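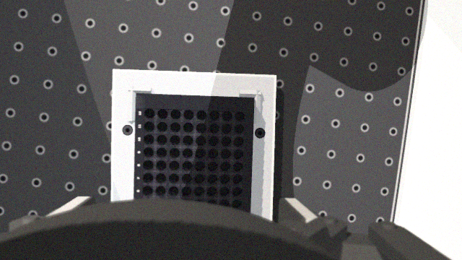

Goose stays in the picture at Viltau

The large goose that has divided opinion in Viltau since January will keep its place on the end wall of the old ticket hall, and will even get its second foot.

Birgit Hagedorn, who paints mostly poultry and the occasional reluctant horse, was asked to provide something "calm and local" for the wall. She delivered a goose at full stretch, neck down, wings up, heading for the bicycle stands. It is certainly local. The bird she sketched lives behind the Kirkex garage and has bitten two postmen.

Complaints began before the underpainting was dry. At that stage the goose was a strong mustard yellow, which Hagedorn uses beneath her whites to stop them going chalky. Several residents took this to be the finished colour and wrote to the town hall. One letter asked whether the artist had ever seen a goose. Another asked for it to be made into a swan, "as there is room".

The white has since gone on in thin layers, with a good deal of violet in the shadows under the wing, and the letters have moved on to the subject of the beak. It is open. Some parents feel it need not be.

At a meeting last week, attended by 24 people and a spaniel, the council's arts panel looked at three choices: leave the goose alone, close the beak, or paint the whole thing over in the cream used for the rest of the building. The cream had its supporters. It lost by one vote, and closing the beak was dropped after Hagedorn explained that she would have to repaint the neck, the head and most of the sky, and showed them what that would cost.

The left foot is another matter. It was left as a charcoal outline in the spring when scaffolding was needed elsewhere, and has been worn away by people leaning bicycles against it. Hagedorn will begin work on it on 5 August 2019 and expects to be finished in 18 days, weather permitting. She has asked for the bicycles to be put somewhere else.

Her preparatory drawings, 19 in all, can be seen at the Vedero gallery until the end of the month. They include an early version with the beak shut. "It looked like a bolster with feet," she said.

The gallery has postcards of the finished head. The garage has put up a sign about the real one.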